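Informe de seguimiento para la Fundación Clasby
Ludoteca itinerante Bornel, julio

Estimado Régis Bailly:

Le escribo con mucho gusto, y perdone si me alargo, que este mes ha dado para contar. Ya son 64 las familias inscritas y hemos abierto la octava parada, en el barrio de Rolland, donde nos recibieron con limonada y bizcocho (¡y repetimos!).

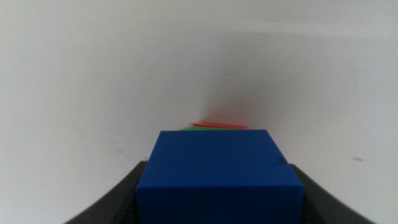 Cubo azul, con una pequeña marca oscura cerca del borde.

De los 2.145 euros del segundo pago quedan 25, que guardamos para gasolina. La furgoneta pasó por fin la revisión y los viernes alargamos el préstamo hasta las siete, como pedían las abuelas. Sigue pendiente el permiso de Grerow.

Un abrazo de todo el equipo.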